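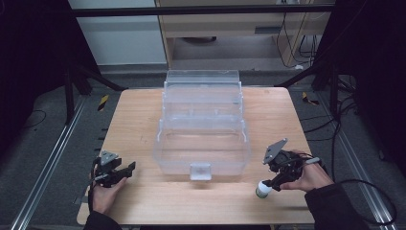 Choosing a label printer for a small stockroom
Speaker notes, Murali Kurian

Opening
Good morning. I look after equipment purchasing at Stergiou. Last April we replaced the label printers in our stockroom, and I've been asked to go through how we picked them. Questions at the end, please, except on the cost slide, where you can stop me.

Slide 2: What we had
Six desktop inkjets printing onto A4 label sheets. If you needed one label you used a whole sheet, or fed a part-used sheet back in and hoped. Labels came off inside the rollers. Ink smudged when a carton had been in the cool room.
Mention the repair log. Don't read it out.

Slide 3: Direct thermal or thermal transfer
Direct thermal uses heat-sensitive labels and has no ribbon. Cheap to run, but the print fades in sunlight or near a heater. Fine for dispatch.
Thermal transfer uses a ribbon. The print lasts longer, and you have a second consumable to order and store.
We went with direct thermal for outgoing parcels and thermal transfer for shelf and bin labels. Two types of printer means two types of roll. Colour-code the cores or people will load the wrong one.

Slide 4: The two we trialled
The Graltent desktop unit and the Ullolia. Both take a 10 cm wide roll. We ran 1,000 labels through each over the same fortnight, on the same bench.
Graltent: quicker to the first label, noisy cutter, lid needs two hands.
Ullolia: slower to wake, quieter, better sensor for gaps between labels. It lost its calibration once after a power cut.
Markos Rallis ran the trial and has the sheets if anyone wants them.

Slide 5: Connection
USB to one computer is the simplest and it's what we have at dispatch. The shelf label printer is on ethernet. We tried wireless and gave up on it at the far end of the building, where the racking is steel.
Get the driver version in writing from the supplier. Ours changed the default page size after an update and we lost a morning to it.

Slide 6: Costs
Go slowly here. Purchase price, rolls, ribbon, print heads. A cleaning kit was $49 and wasn't in the quote. Ask whether the print head is covered by the warranty or treated as a wear part.

Slide 7: What I'd do differently
Order the rolls before the printers. Have one person do the label templates. Ours were done by three, and the barcodes came out in different sizes.

Handouts are by the door. Anselmo Montes has the next session at 10.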